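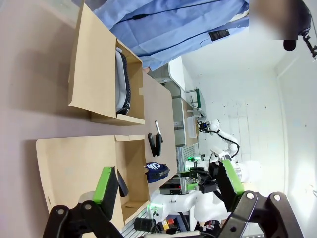
Buyer says the bag smells musty and wants a full refund, but I swear it didn't when I packed it?

Packing & Shipping > Bags and Luggage
Tags: odor, returns, storage, cardboard boxes, Zosent

mothball_marge

Hi all, longtime reader and I've posted maybe twice. I sell used bags on Zosent as a side thing (gym bags, laptop bags, the occasional nice leather one when I get lucky at an estate sale). I've got 36 listings up right now, and up to this point the worst complaint I'd ever had was somebody who didn't like the shade of navy.

So last month I sold a canvas and nylon duffel, Penach brand, the older style with the padded shoulder strap. It went for $71, a really good price for one of those! I wiped it down, let it sit out overnight, stuffed it with paper so it would hold its shape, closed it up and boxed it. Shipped the next morning. The buyer got it 9 days later (it sat in some sorting center for most of that, the tracking just said "in transit" over and over) and now they're saying it smells like a basement and they want all their money back, plus they want me to cover return shipping.

The thing is, I smelled that bag. I stuck my whole face in it. It smelled like nothing, or maybe a tiny bit like the dish soap I'd used on the lining. I also don't think the buyer is lying. They have great feedback and they've been polite about it, and they sent a long message about how they like the bag and wish they could keep it.

What I want to know is:

Can a bag pick up a smell from the box, or from sitting in a truck? I do reuse boxes. They live in my garage, which gets damp when it rains, but they look fine and I always check them for stains.

Is it my fault for the dish soap?

And if they send it back, can I get the smell out and sell it again, or is it a lost cause? I don't want to list it a second time and go through all this over again.

Also open to opinions on the refund itself. Zosent gives me 4 days to respond before they step in and I've already used one up being annoyed.

Thanks in advance, and sorry for the novel!

Edit: forgot to say the lining is that shiny coated stuff, and it's just starting to get a little sticky in one of the end pockets. I did mention that in the listing. Didn't think it had anything to do with the smell but now I'm wondering.

Marked as helpful by the poster
ridgeline_resale

Oh, I have been exactly where you are, and I'm going to say it's two things stacked on top of each other. First the garage boxes and second that sticky lining.

Cardboard soaks up moisture like a sponge, and it doesn't have to look wet or stained for that to happen. If your garage gets damp, the boxes get damp, and then they get that papery, moldy, old-library smell. You don't notice it when you're packing. You're standing in your own house with your own nose and you've been smelling that garage for years! Then you tape it shut, it gets warm in a truck, and whatever is in the cardboard has a week and change to move into the fabric. Canvas is terrible for this. Nylon is better, but padding is the worst of all, and your shoulder strap has padding in it.

Move your boxes inside. I know, I know, they take up a ton of room. I break mine down flat and slide them behind a bookcase in the hall, and the weird sizes go under the guest bed. If you really can't do that, at least get them up off the concrete on a shelf or a pallet and away from the outside wall. And before you use one, open it up and let it stand open in a dry room overnight, then stick your head in it first thing in the morning before you've had coffee. Your nose is fresher then. If you smell anything at all, it goes to recycling.

The other change I made was lining. I put every bag in a clear plastic bag before it goes in the box. Make sure the thing is bone dry before you seal it up, or you've just built a little greenhouse and you'll make the problem worse. I wait two full days after any kind of wet cleaning. Overnight isn't long enough for anything with padding or a double bottom, and I'd bet yours was still a bit damp somewhere deep in the strap. So the dish soap is fine, it was the water that came along with it.

Now the lining. That shiny coating breaks down with age, and when it does it gets tacky and it starts to smell. Some people say vomit, some say crayons, I've heard basement plenty of times too. The trouble is that it comes and goes with heat. Cool dry room, nothing. Warm truck, hello. If that end pocket was already sticky then I'm sorry to say the rest of it is probably coming along behind, and no amount of airing is going to stop it.

If it comes back to you, this is what I'd try, in this order:

Open every zipper and pocket and turn out whatever will turn out. Hang it somewhere shady with a breeze for a few days and bring it in at night. A little sun is okay on canvas but go easy, colors fade faster than you'd think.

Put it in a lidded plastic tub with an open bowl of baking soda next to it. Next to it, please, don't dump the powder inside! I did that once with a camera bag and I was shaking white dust out of the seams until summer. Leave it a week.

Still smelly? Swap the baking soda for activated charcoal, the kind sold for aquariums, in an old sock with a knot in it. It's slower and it works better on the moldy type of smell.

Wipe the lining with a cloth and white vinegar cut half and half with water. Test a hidden corner first. Then dry, dry, dry.

For the sticky pocket, rubbing alcohol on a cloth will take the loose coating off, and sometimes you can get down to plain fabric underneath and it's perfectly usable. It's a messy job and your arm will be tired. Open a window.

Skip the scented sprays. You end up with a musty bag that also smells like a candle store, and buyers get suspicious the second they smell perfume.

On the refund, I'd take it back and refund in full and be nice about it. You've got a polite buyer with good feedback who likes the bag. You could offer them a partial first, since they said they wish they could keep it, and let them try airing it out themselves. I've had that go well. Just ask once and don't push. If they say no, send the label and move on with your day.

Replies to this

mothball_marge: Okay, the greenhouse thing made my stomach drop a little. I wiped that strap down at dinner time and packed it after breakfast. I went and smelled my box pile this morning pre-coffee like you said and YIKES. Half of them are going out to the curb.

ridgeline_resale: Ha, welcome to the club. Keep the ones that had shoes in them, they're usually nice thick cardboard.

tapegun_terry

Don't refund. Bags smell like bags. It's used. If they wanted new they should have bought new.

Also I'd quit using cardboard, I switched to poly mailers for soft bags and have had zero complaints. Cheaper too.

Replies to this

ridgeline_resale: Poly mailers are fine for a floppy tote, but I wouldn't do it for anything with a frame or a stiff bottom. And Zosent counts odor as "not as described" unless it's in the listing, so saying no here will probably just get her a forced refund and a ding on the account.

tapegun_terry: I've never had a ding.

porchlight_finds

I agree with most of the long answer up top, and I'll just add a few things from the leather side, seeing as you said you sell some of those too.

Please don't use the vinegar trick on leather! It can dry it out and leave a mark. For leather I wipe with a barely damp cloth, let it dry completely, then do a very thin coat of conditioner. I use the Suvarna one that comes in the flat tin but there are loads of others. The charcoal sock works great on leather, I'd just give it two weeks.

Suede, I leave alone except for airing and a dry brush. I bought a suede bucket bag that smelled of cigarettes and I tried everything on it, and in the end I kept it and I use it for clothespins.

Newspaper as stuffing can be part of the problem too. You said paper and didn't say which kind. Newspaper holds on to smells and the ink can rub off on a light lining. Plain packing paper is better, and I save all the tissue that comes out of shoe boxes. Don't reuse the stuffing from a bag that had a smell, which sounds obvious, but I've done it.

I also got one of those cheap humidity readers for the closet where I keep stock (mine's an Astex, the little square one you can stick on the wall) and it was an eye opener. I'd thought that closet was dry! It shares a wall with the shower. I moved everything across the hall and the closet has towels in it now.

For your listings, I put a line at the bottom of every single one that says something like "stored in a smoke-free home, please message me with any questions about scent." It doesn't get you out of anything, but people who are sensitive to smells will write to you first, and then you can get a second person to sniff it. My neighbor has a nose like a bloodhound and I pay her in tomatoes.

As for the sticky pocket, I know you disclosed it, and good for you. I'd still pass on bags with that type of lining going forward. When I'm at a sale I press my thumb against the inside of a pocket and count to five, and if it holds on to me at all, I put the bag back down.

Replies to this

mothball_marge: It was newspaper. Of course it was newspaper.

mothball_marge: Update for anybody who finds this later, I offered the partial and the buyer took it! They've got the bag hanging on their back porch and said they'd let me know in a week or two how it goes. My boxes are in the hall closet now and the vacuum has had to move to the laundry room.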